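4.2 Gripper comparison on interior doors
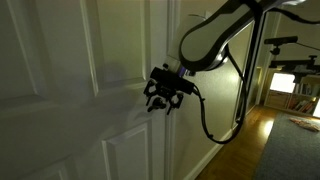
Which gripper coped better with dim hallways? The Pollock hand, whose grip depended less on an exact estimate of the handle position.

Figure 3. Arm with jointed-finger gripper at a white panelled door.

We compared the Pollock and Bolitetti grippers on the same arm and controller, using 12 doors at the Indholm site. Each gripper made 2,000 attempts, giving 4,000 in all. The closing force was left at the Gikero default. Attempts in which the fingers touched the door panel before the handle were logged separately and are treated in Section 4.3.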